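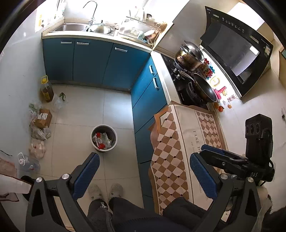
Household Robotics, Unit 6
Can a machine do the chores yet?
Notes by Xinyi Qian, revised 11/26/20

Last unit we finished with factory arms, and a lot of you came up afterward with the same question: if a robot can weld a car door, why can't it wash up after dinner? Great question! I've rebuilt this whole unit around it, because the answer takes in nearly everything we have covered so far (sensing, grasping, planning) plus a few things we haven't.

Start with the shop floor. At the Preltside plant, the one in your reader, an arm picks a bracket from a tray and sets it in a jig. It does this 2,000 times a shift. The bracket is always the same bracket, and the tray is bolted down. The lighting never changes. If a part comes in upside down, the arm stops and a person walks over. All the hard thinking was done by the people who laid out the cell, and they did it months before the arm was switched on.

Now take a home kitchen and write down what you'd have to know before moving a single thing. Where does the counter end? Which of these bags is trash and which one is tonight's vegetables? Can a lid be picked up by its knob while it leans on a pot? A child can answer all of that from the doorway. For a machine each one is a separate problem, and some of them are still wide open.

Terms for this unit

Structured setting: a place arranged for the machine. Preltside is our standard case.
Unstructured setting: a place arranged for people, or not arranged at all.
Deformable object: anything that changes shape when you grip it. Bags, towels, wrappers, leafy greens.
Clutter: objects touching, leaning on or hiding other objects.
Recovery: what the machine does after a failed try. Please don't skip this one, it comes back in Unit 7.

Three chores, easy to hard

1. Wiping a counter. Pretty close! A flat surface and a steady push are things arms do well. The trouble is at the borders: the sink rim, the burners, a cloth that hangs over the side. Clunau showed a wiping arm in June and it did a lovely job on a bare counter. With dishes out, it wiped around them and left the rest for the owner.

2. Loading a dish rack. Halfway there. Bowls and plates are stiff, which helps, but steel and glass are shiny and depth sensors do badly with both. A clear lid can show up as a hole in the world. Utensils standing in a bunch are worse again, and I'd love to see a project on just those.

3. Clearing a floor. Far off, and my favorite.
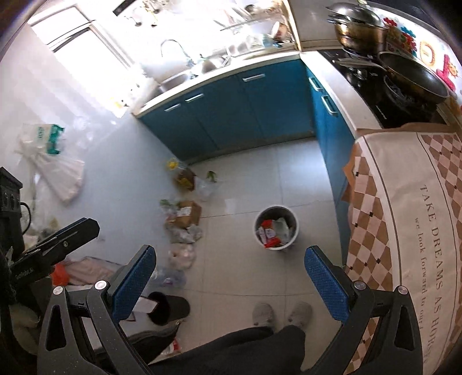
Think about bags for a minute. A thin plastic bag has no fixed outline, light goes right through it, and it may weigh almost nothing or hold a week of potatoes. You can't tell which until you lift. People handle this without noticing: we pinch, pull a little, feel the weight, and change our grip on the way up. A two-finger gripper can make the same motions, and soft pads help it hold on, but the feeling part is thin. Kaiwen Liang's group tried the Fan controller on mixed groceries and got good results with boxes and bottles. Knotted bags beat it more than 3 times as often.

Then there is the judgment. An empty wrapper in a bin is easy to call. The same wrapper next to a box of produce could be trash or could still have lunch in it. Cinero's answer is to ask the owner, out loud, each time. I find that quite sensible for now, though you may want to argue with me in section.

So my own answer, for this year: single steps, yes, quite often. A whole chore in a kitchen nobody tidied first, no. I do think the gap is closing, and I get excited every time I watch a gripper get a second try right.

For next time

Read the Preltside case again and list every fact the arm is simply handed.
Pick one chore you did this week and break it into grasps. Mark the 2 you think would fail first, and say what recovery would look like for each.
Bring a plastic bag. Any kind, with something in it.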